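Kit simulation deux bras Garorside – pack club et établissement

Réf. 199-SIM
Catégorie : Robotique éducative > Clubs et concours > Simulation
Disponibilité : licence envoyée par courriel, clé USB sur demande

Présentation

Le kit simulation deux bras Garorside permet à un club ou à une classe de préparer une épreuve de manipulation sans immobiliser de matériel. Les élèves programment deux bras montés de part et d'autre d'une table virtuelle, testent leurs trajectoires, puis rendent un fichier de projet que l'encadrant peut rejouer sur son propre poste. Le pack est prévu pour les clubs de lycée, les BTS et les premières années d'école d'ingénieurs. Il peut aussi servir en fin de collège avec l'éditeur par blocs, à condition de rester sur les exercices à un seul bras.

La licence couvre 9 postes d'un même établissement. Chaque poste peut être utilisé par plusieurs équipes, les projets étant enregistrés par équipe et non par machine.

Contenu du pack

– Simulateur Garorside, licence d'un an pour 9 postes
– Modèle de cellule à deux bras avec pinces à deux doigts
– Bibliothèque de 132 objets (cylindres, supports, cales, boîtes, gabarits)
– Livret encadrant et livret élève en français, au format PDF
– Modèle de carnet de bord pour le concours Graltiver
– Accès aux mises à jour pendant la durée de la licence

L'épreuve « cylindre long »

Le pack comprend les fichiers de l'épreuve Graltiver, catégorie deux bras. L'équipe doit saisir un cylindre jaune couché sur la table, le soulever en gardant les deux pinces synchronisées, puis le déposer sur des supports. Un seul bras peut déplacer la pièce, mais l'essai n'est alors pas compté. Le règlement autorise trois essais par passage et l'équipe peut modifier son programme entre deux essais.

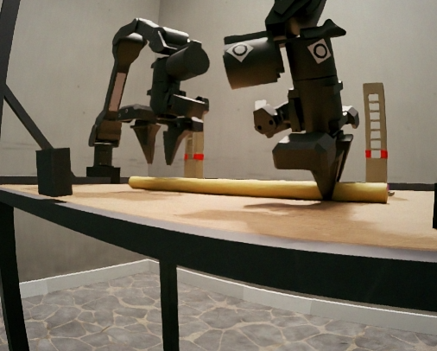

Épreuve « cylindre long » dans le simulateur : la pince du bras gauche est au-dessus du cylindre jaune, un doigt du bras droit touche la table.

La position de départ du cylindre change à chaque tirage. Un programme écrit avec des coordonnées fixes fonctionnera donc une fois sur un tirage donné, rarement sur le suivant. Le livret élève consacre un chapitre au repérage de la pièce et un autre au réglage de la hauteur d'approche, où les équipes débutantes perdent le plus de temps.

Programmation

Deux modes sont proposés : éditeur par blocs et Python. On peut passer des blocs au Python en cours de projet, mais le retour aux blocs n'est pas possible – pensez à faire enregistrer une copie. Les contacts entre les doigts, la pièce et la table sont calculés et consignés dans le journal d'essai, exportable en CSV.

Configuration requise

Windows 10 ou Ubuntu 20.04, 8 Go de mémoire vive, carte graphique dédiée recommandée. Sur un poste à puce graphique intégrée, désactivez les ombres dans le menu Affichage. L'installation demande les droits d'administrateur, l'utilisation courante non. Une connexion est nécessaire à l'activation, ensuite le logiciel fonctionne hors ligne.

Tarif

Pack club et établissement : 400 € HT
Paiement par mandat administratif accepté. Les associations joignent leur récépissé de déclaration à la commande.

Options compatibles

Manette Dekthorpe pour le pilotage manuel des deux bras (vendue séparément)
Postes supplémentaires, sur devis
Module d'évaluation Siddiqui : grille de notation et suivi des équipes

Questions fréquentes

Peut-on utiliser le kit sans participer au concours ?
Oui. Les fichiers de l'épreuve s'ouvrent comme n'importe quel exercice et la durée des essais est réglable.

Les élèves peuvent-ils travailler à la maison ?
Pas avec la licence de base. Une licence élève est disponible sur devis.

Que se passe-t-il à la fin de l'année de licence ?
Les projets restent consultables en lecture seule. Le renouvellement se fait avec la même clé.

Fiche mise à jour le samedi 7 janvier 2023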